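The Rug Is Not a Shelf

The floor is where most family clutter ends up, and a rug makes it worse. A soft rug invites people to sit, and people who sit down bring things with them. By evening there is a drink carton under the chair, a snack box on its head, a couple of stuffed animals and whatever came home in a bag. The rug hides small things in the pile and makes the big ones look comfortable where they are.

I have lived with a shaggy rug for two winters, in an apartment of 1,643 square feet on the top floor of a building on Kirnik Street. That is a fair amount of space by the standards of the block, and it has never helped. The closets are deep and the shelves are half full. Things still go to the floor first, and they stay there until someone trips.

Stuffed animals are the main offenders. They don't break when dropped, so they get dropped. They don't stack either. A bear laid on a shelf slides off, and a bear sat upright on a shelf leans until it takes its neighbor with it. Hard toys go in a drawer and the drawer closes. Plush toys spring back up and stop it from closing, and after a week of this the drawer is left open for good.

Then come the things that aren't toys at all but travel with them. Tissues are the best case. A packet starts out in a coat pocket or on the kitchen counter, someone has a cold, and before long it is in among the animals.

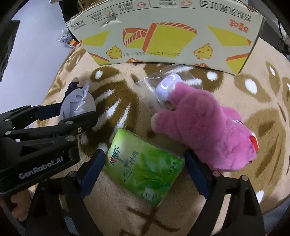
A green tissue packet against the muzzle of a pink plush bear, on a shaggy rug.

Packaging is the third group. A clear plastic bag with something still partly inside it is hard to deal with, as it looks like a job someone has started. People step around it. The same goes for cardboard boxes, which children like to keep and adults like to keep for the children. In my own home a box gets one night. If it hasn't become a garage or a bed for somebody by morning, it is flattened and goes down with the recycling.

The clearing method I use now came from a neighbor, who had it from a toy library in Mofokeng, where she lived for some years. The library lent out toys by the crate and had to get its carpet clear before the next group came in. The rule was to work by where things go and to forget about what they are. Everything bound for another room leaves first. That means tissues, cups, socks, hair ties and mail. Trash goes second, bags and boxes included. The toys are left for last, and by then the pile looks a good deal smaller.

It takes me six minutes on a normal evening. I have done it in less, but then I find the socks the next day.

For the toys themselves I have tried most of what is sold. The Mondow hammock, a net that hangs across a corner, holds plenty of animals and looks good with ten of them in it. It is too high for a small child to reach, so the animals come down by being pulled, and the hooks come with them. The Stokard floor bin is plainer and better. It is a wide fabric tub with two handles and no lid, and it stays where it is put. I bought two, one for plush and one for everything else, and the second has turned into a place for plush as well.

Lids are a mistake in any room where children play. A lid adds a step, and it also becomes a surface. Mine had books on it by the second day.

The rug needs its own attention once it is bare. Long pile holds crumbs close to the backing, where a vacuum with a spinning brush can't get at them without pulling the fibers. I switch the brush off and go over it slowly with suction only, first with the pile and then against it. A patterned rug with a light background and dark shapes hides less than shoppers expect. Pale lint shows on the dark parts and dark lint shows on the pale parts. In December I take mine out on the balcony and shake it, which gets out more than the vacuum has managed all fall.

I thought about getting rid of it. A flat weave would be easier to clean and things would show up on it sooner. But the shaggy one is warm, everybody sits on it, and the downstairs neighbors prefer it to bare boards. It goes back down after its shaking, and the bins go back against the wall by the window.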